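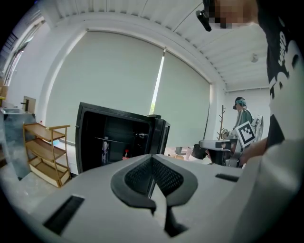 Keeping a small drinks fridge in a shared room

Residents of Brendale Court may keep one small glass-fronted fridge in each common room. The guidance below applies to these appliances and to any shelving placed beside them.

Position

Stand the fridge on a level floor and leave a gap of at least 8 cm between the back panel and the wall. The door must open fully without striking furniture. Direct daylight should be avoided where possible, as it warms the glass and makes the motor run for longer. An open shelving cart may stand alongside, provided that it does not cover any vents.

Loading

Tall bottles belong on the lowest shelf, small ones at the front. Check that every cap is tight before a bottle is laid on its side. Shelves should not be packed to the edges — cold air needs room to pass between the items. Food that must be kept properly chilled, such as meat or milk, should go in the kitchen refrigerator.

Cleaning

Switch off at the wall and empty the shelves. Wipe the inside with warm water and a little bicarbonate of soda, then dry it with a clean cloth. Dark glass shows smears readily; a barely damp cloth followed by a dry one gives the best result. Door seals need attention every 3 months or so, particularly in the lower corners where crumbs collect.

Wooden shelving

Dust the rails with a soft brush. Spills should be wiped up at once, and wet bottles placed on a tray. Heavier items are to be kept on the bottom tier.

Faults

A fridge that hums loudly is often standing unevenly. Adjust the feet and wait until the following morning before reporting the matter to the Mukholm housing office, quoting the room number.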